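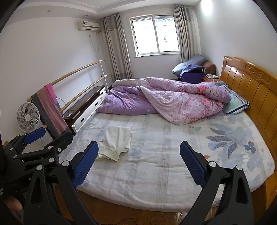
By Lilian Ndung'u

Brukwood has just had the best winter in its history, and the little van everybody laughed at two years ago is the reason. The company delivered 335 vehicles in December, its highest monthly total since it began selling to the public, and 229 of them were the Gachanja, the boxy high-roofed van that was nearly dropped before it reached the showroom.

It is a cracking result for a small maker. December is usually a quiet month for vans, with most trade buyers waiting for the new year before they sign anything, and Brukwood's dealers had been told to expect a modest finish. Instead the coast depot ran out of white ones before the holidays and had to borrow stock from inland to keep its promises.

"We had people taking green because green was what we had," said Bakari Laizer, the sales manager. "Then their friends came in asking for green."

For anyone who hasn't driven one, the Gachanja is a proper treat. The steering is light, you sit nicely upright, and the view over that stubby bonnet makes parking in a market street almost fun. It won't win any races (the 2-litre diesel is happiest when left to plod along in third) but it pulls well from low down, and on the hill road behind the depot the one I tried hardly noticed a full load of cement. The side door now slides with one hand, too! Owners of the first version will know how welcome that is.

Most of the December vans went to small traders, bakers and builders above all, and a good many of those were buying new for the first time. The largest single order came from Vendport, the parcel carrier, which took 100 on a three-year lease. Those have the longer body and a bulkhead behind the seats, with a rubber floor in place of the standard ribbed steel. Vendport drivers had a pair on trial through the autumn and asked for only a few changes: a deeper door pocket, a second hook behind the driver and a louder reversing bleeper. All of them have since been added to the options list, and the pocket will be fitted to every Gachanja from now on.

The rest of the range did well enough. The Nekuvon saloon had its strongest month since the facelift, helped by the new five-speed gearbox, which is a huge step up from the old one and makes the car feel much younger than it is. The estate version is still the one to have if you can find it. Dealers report that used examples are being snapped up within days, and several have started keeping lists of names.

The pick-up was the only model to slip back. Laizer puts that down to a shortage of rear axles, which held up the line for most of the month, and says the parts are coming through again. Buyers who ordered in the autumn should have had a letter with a new delivery date. Those who haven't are asked to ring their dealer with the order number to hand.

There is more to come as well. A four-wheel-drive Gachanja has been out on test with dark tape over its badges, and although Brukwood won't give a launch date, the men at the tyre shop opposite the gate have seen it come and go often enough to describe it in detail. It sits higher and wears chunkier tyres, and the spare has moved to the back door. A minibus with three rows is also being looked at. I would love to see that one built. The body has the headroom for it and there is nothing at the price with anything like as much glass.

Prices stay where they were until the end of March, when the basic van is expected to go up slightly to cover the cost of steel. The free first service continues for now, and it applies to vans bought on lease as well as those bought outright. Metallic paint is still extra. The radio, which used to be, has become standard on everything apart from the bare chassis cab.

To keep up with demand the works added an evening shift at the start of February 2005, and the waiting time for a standard Gachanja has already come down. Long-body vans are taking longer, with Vendport's order being filled first. Laizer hopes to have every dealer supplied with at least one demonstrator of each length by the spring, so anyone who fancies a drive shouldn't have far to travel.

Test drives can be booked through any Brukwood dealer. Bring your licence, and if you carry anything awkward for a living, bring that as well. One glazier turned up at the coast depot with a shop window on a trailer and they cheerfully helped him try it for size.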